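# Shed arm, the Monday evening gallery

Hello again! More from our corner of the Lananside workshop, where Kátia Araújo and I are still building an arm that can tidy a table (we budgeted 40 evenings and we're on 33, gulp).

## The things it has to sort

The pink towel, bundled up with its black band, is my favourite. Kátia swears by the corn, all green husk and yellow kernels.

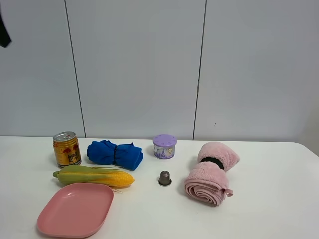 ## Going for the can

I love this bit! The gripper is just above the gold Red Bull can, and the white 3D-printed bracket near the wrist has its cable plugged in. 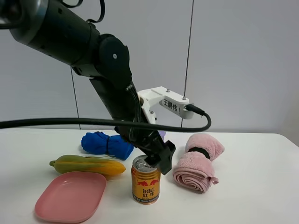
I still want a shorter cable, and Kátia wants to rewrite the grip timing before we try anything squashy. She's probably right, but I've already ordered the cable, so that's Monday's job. If you've got a spare metre of sleeving, bring it along!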